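Speaker notes: Care of molded plastic storage compartments

Opening. Welcome attendees and confirm that each table has a copy of the inspection sheet. The session covers interior surfaces only. Questions on locks and hinges go to the October session.

Slide 2. State the scope. The Macapagal building has 41 compartments on the current schedule. The Wuder annex will be added at the next revision.

Slide 3. Surfaces. Glossy yellow plastic shows fine scratches and curved wipe marks most clearly under overhead lighting. Staff should look at the back wall from more than one angle before recording a scuff as damage. Light surface marks are entered as "wear" and require no further action.

Slide 4. Ledges and seams. Ask the group where dust is most often missed. Allow a few answers. The seam along a ledge is to be wiped lengthwise with a soft cloth, then checked with a flashlight. Molded circular markings on the wall are wiped last. Abrasive pads are not permitted.

Slide 5. Records. Sheets are returned to the Stemik office at the end of each shift. Pause here for questions.

Last slide. Leave on screen while the sheets are collected. 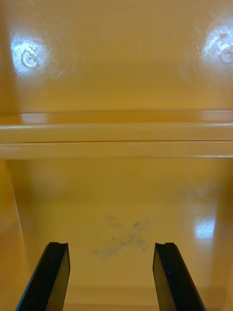
Gedum Facilities Services, Interior Care Section

Related items
Inspection sheet, interior surfaces
Approved cloths and cleaners
Reporting cracked or loose panels
Wuder annex: schedule revision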